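Clevdale Open Day (robotics)

By S. Ekwueme
June
Reading time: 4 min

The Clevdale Open Day is a yearly public demonstration of household robotics, held each June in the former seed warehouse at Pradberg. It is run by Clirkis, a small laboratory that writes control software for robot arms and would, for the other 364 days of the year, prefer to be left alone. The event is known locally as "the dresser day," after its main attraction, in which a robot arm tidies the top of a chest of drawers while members of the public watch and offer advice.

Origins

Clirkis moved into the Pradberg warehouse on a lease that required the tenant to open the building to residents at least once a year. The clause had been written with a pottery studio in mind. The laboratory met it in the first year by unlocking the front door for an afternoon and putting out a plate of crackers. Attendance was 40, most of whom wanted to know what had happened to the seed company.

A proper program was drawn up the following year. It included a talk on motion planning, a tour of the server closet, and a live demonstration. The talk has since been shortened twice. The tour of the server closet was dropped after visitors proved able to complete it without breaking stride.

Format

Visitors are admitted in groups, each given 40 minutes. The first part takes place in the screening room, where the simulated version of the task is projected on a wall. The second part takes place at the rear of the warehouse, where a real arm attempts something similar on real furniture, at a speed that early guests compared to a relative choosing a greeting card.

The simulation comes first for practical reasons. It needs no safety fence, it can be paused for questions, and anything dropped in it can be put back by pressing a key. Staff also admit that it goes better.

The simulated room

The simulated room was built by Clirkis and has changed very little between editions. Its walls are dark red, a choice that has drawn more written comments than any other part of the event. The furniture is a wooden dresser with dark metal handles, placed near a window with a view of blue sky. The weather outside is excellent and always has been.

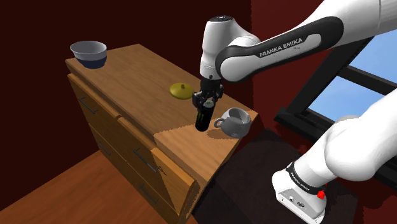 The simulated arm holding a black cylindrical object over the dresser top, with the bowl, lid and cup still to be dealt with.

The arm in the simulation is modeled on a Franka Emika, and carries the name along its side in letters large enough to be read from the back row. It ends in a black gripper with parallel jaws, meaning two fingers that close toward each other and do nothing else. Visitors often ask why it does not have a hand. The standard reply is that it has not yet needed one, which is true of the dresser and possibly of little else.

The black object with the green band has no official name. Project notes call it "the cylinder." Visitors have called it a pepper mill, a shampoo, and a flashlight, and the laboratory has declined to rule on the matter. The lid is more widely discussed. It is yellowish, lies flat, and can be gripped only by the small knob in the middle, a fact which audiences tend to work out well before the software does. The cup rests at a tilt, and a tilted cup with a handle offers a robot several ways to pick it up, most of them bad.

The live demonstration

The live portion uses a dresser bought secondhand in Clevdale. It has been chosen to resemble the simulated one and does so from certain angles. Each group watches a set of attempts in which the arm must lift an object, carry it across the top, and let go of it somewhere sensible. "Somewhere sensible" is defined in the program notes at a length of two pages.

Over the course of the most recent edition the arm made 286 attempts, of which 214 were recorded as successful. The laboratory posts both numbers on a whiteboard by the exit and updates them by hand through the afternoon. Applause is noticeably warmer for the failures. A bowl pushed slowly off the back of the dresser in the third edition received a standing ovation, although it should be noted that the live portion has no chairs.

Reception

Opinion in Pradberg is generally favorable. The local newsletter praised the event as "educational and indoors." Teachers have said that the pause key in the screening room is the most useful part, as it lets students argue about where the fingers should go before finding out where they went.

Criticism has centered on pace and on the question of the drawers. The dresser has drawers in both versions, the drawers have handles, and no edition of the Open Day has included opening one. Clirkis lists drawer opening as planned for a future year. It has been listed that way since the second edition, and the comment cards now raise the subject so often that a box for it has been printed on the form.

Related events

A winter edition was held once, in the evening, and abandoned when the warehouse heating failed. The simulated room was unaffected. Clevdale itself hosts a smaller spring session for school groups, with the screening room only, and the crackers have been retained at both.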